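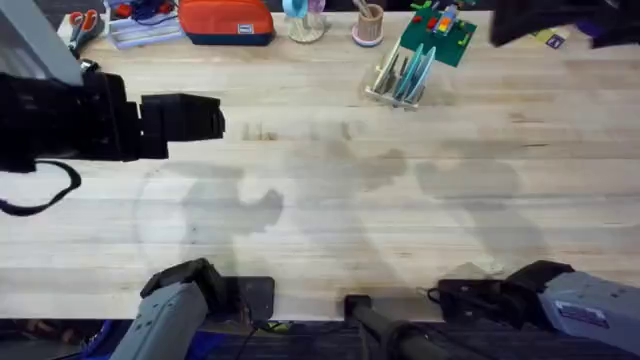 Reading time: 2 minutes

How to teach a robot about plates

At the Lekcombe robot club, two robot arms share one wooden table. Nobody has asked them to take over the world. Vega Requena, who is 13, would be pleased if they could manage the washing-up rack.

You pick up a plate without thinking. A robot arm has no such luck. It needs to know where the plate is, how far to reach and how hard to squeeze.
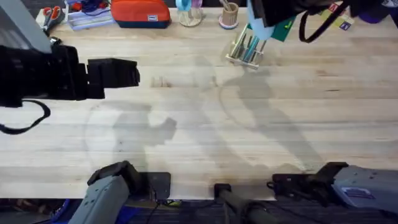 Squeezing is the tricky bit. A gripper has stiff fingers and no common sense, so the club practises with light things first. Gran's best china stays at Gran's.

We use cookies. Accept / Manage

Each arm has joints, a bit like your shoulder, elbow and wrist.

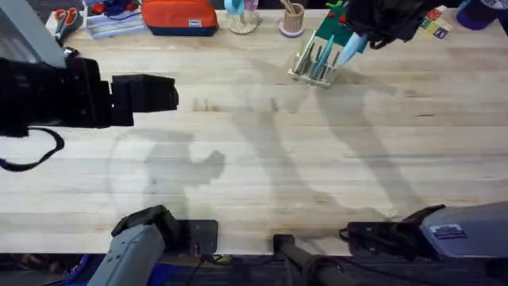 Every joint has to turn by the right amount. Get one wrong and the hand ends up somewhere daft.

So you try again. Saturnino Quintana, who runs the club, allows 24 tries before biscuits. 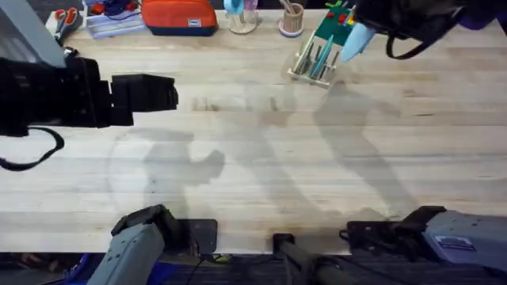

Two arms also have to keep out of each other's way, like cousins on a sofa. The club's show is in May. Bring your own plate.

Search this site Go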